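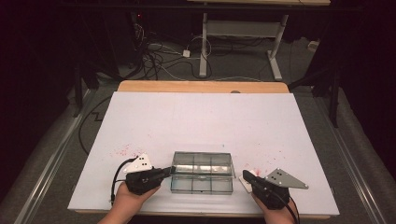 图1 手持夹爪作业工位:白色台板与带分隔的透明翻盖盒

首页 | 规程与标准 | 检查表 | 培训资料 | 下载

最后更新:2024年8月18日

手持夹爪示教工位安全检查表(附检查意见)

适用单位:Plikmont 自动化实验中心 Ostirdale 分部
编制部门:设备安全与标准组
复核周期:每季度一次,下次复核安排在9月

一、适用范围

本检查表适用于以双手各持一只夹爪进行操作示教的固定工位,包括台面、夹爪本体及其转接板、线缆、两侧导轨、周边地面和作业对象。装有机械臂的自动运行单元另按《协作单元检查规程》执行,不得以本表代替。

检查由工位负责人与安全检查人员共同进行。检查结果分为“符合”“整改”“停用”三级。凡判定为“停用”的项目,在复检签字之前,该工位不得安排任何作业。

二、台面与作业区

2.1 台面应平稳,台板铺放后不得翘边、滑移。
结果:符合。
意见:白色台板覆盖桌面大部分,远侧仅余窄条木色桌面。手推检查未见移动。建议在台板背面加装防滑垫,列入下一批采购。

2.2 台板上不得留有与当次任务无关的物品、碎屑或来源不明的痕迹。
结果:整改。
意见:盒体左右两侧的台板上各有一处红色斑点。作业前应查明来源并作记录;属于任务标记的,应在工位卡上注明;属于污渍的,应以中性清洁剂擦净。不得使用溶剂。

2.3 作业对象应置于操作者双手均可自然到达的位置。
结果:符合。
意见:透明盒置于台板中部靠前,双手无须前伸过度。

2.4 两侧金属导轨应紧固,端部无毛刺,不妨碍手臂进出。
结果:符合。
意见:紧固件以扭矩扳手抽检,未发现松动。导轨端部护套由 Vlček 供货,本季度已全部更换。

三、手持夹爪

3.1 夹爪外壳无裂纹,指尖安装牢固,开合顺畅。
结果:符合。
意见:左右两只分别空载开合1000次后复查,指尖无偏移。试验记录随本表归档。

3.2 三角形转接板应与夹爪本体可靠连接,板角应作倒圆处理。
结果:整改。
意见:左侧夹爪为白色板,右侧为灰色金属板,两板各有三个小孔。不同材质的转接板重量可能不同,长时间作业时应留意双手负荷差异。右侧金属板的尖角须复查倒圆情况,倒圆半径不得小于2毫米。在下次检查前应统一两侧配置,或在工位卡上写明不统一的理由。

3.3 操作者握持时,手指不得进入夹爪指尖的闭合区域。
结果:符合。
意见:现场演示中握持姿势正确。新上岗人员须先完成两次有人监护的练习,方可独立操作。

3.4 指尖接触透明件、薄壁件时,应控制闭合力。
结果:符合。
意见:翻盖类容器宜从盖沿施力,避免压迫铰链一侧。开盖时另一只夹爪可在旁扶持,但不得两爪同时向相反方向拉扯盒盖。

四、线缆

4.1 夹爪线缆应留有足够余量,并不得绕过操作者手腕。
结果:整改。
意见:左侧夹爪的黑色线缆自本体绕出后形成弯环,再垂向操作者一侧。弯环过大时容易钩挂盒盖或手指,应加装软质扎带收束。收束后应重新验证手腕全程活动不受牵拉。

4.2 垂落线缆不得越过导轨进入通道。
结果:符合。
意见:左侧导轨附近有一根黑色线缆沿桌边垂下,目前未进入通道。仍应以线夹固定于桌腿,防止移位。

4.3 地面线缆应入槽或加盖,插头、适配器不得裸放于地面。
结果:停用。
意见:工作台后方地面有黑、白两色线缆缠绕成团,其中夹有一只白色小型插头适配器。该处既有绊倒风险,又不便于辨认各线用途,紧急断电时可能延误处置。要求如下:

(1)断电后逐根理清,两端贴标签,标签采用 Titex 系列耐磨标签;
(2)适配器移至离地的固定插座排,禁止串接;
(3)穿越地毯区域的线缆一律使用扁平压线板;
(4)整改完成后拍照存档,由安全检查人员复检签字。

五、周边环境

5.1 相邻桌架与本工位之间应保持可通行的间距。
结果:整改。
意见:后方白色金属桌架与本工位之间的地面为线缆所占。清理后应重新测量净宽,结果填入附页。

5.2 帘幕应固定,不得垂入作业区;材料应有阻燃证明。
结果:符合。
意见:深色帘幕位于作业区两侧外围。阻燃证明已查验,有效期内。

5.3 立式支架应置于导轨以外,底部加配重。
结果:符合。
意见:右侧导轨后方设有黑色支架一具。配重已核对,轻推无晃动。

5.4 灰色地毯应平整,接缝处不得翘起。
结果:符合。
意见:接缝无开胶。地毯区域禁止放置盛液体的容器。

六、作业对象:带分隔的透明盒

6.1 盒体及盒盖应无破损、无锐边。
结果:符合。
意见:每班次开始前由操作者目视检查,发现裂纹即行更换,不得用胶带修补后继续使用。

6.2 盒内如放置小件,应登记种类,作业结束后清点。
结果:符合。
意见:登记表已置于工位文件夹内。小件跌落地毯后不易找回,跌落时应立即停止作业并寻找,不得踩踏或以脚拨动。

6.3 透明盒盖反光可能影响视线。
结果:符合。
意见:现有照明下盒盖顶部有浅色反光,尚不妨碍操作。如调整灯具位置,应重新评估。

七、人员与作业时间

7.1 操作者应取下戒指、手链等饰物,袖口收紧。
7.2 连续作业约5刻钟后应安排休息,期间将夹爪放回支座,不得搁置于台板边缘。
7.3 任何人员发现异常均有权要求停止作业,不因进度安排而受限制。
7.4 交接班时应口头说明未关闭的整改项,并在本表末页签字。
结果:以上各项均符合,签字页齐全。

八、总体结论

因第4.3项判定为“停用”,本工位暂停作业。其余整改项可与该项同步处理,但不得作为提前恢复作业的依据。复检通过后,由设备安全与标准组发出恢复通知,原检查表与复检记录一并保存2年。

对检查结果有异议的部门,可在收到本表后以书面形式提出,并附相关测量数据或供货文件。

本网站使用 Cookie 以改善浏览体验。继续浏览即表示您同意我们的 Cookie 政策。 接受 | 设置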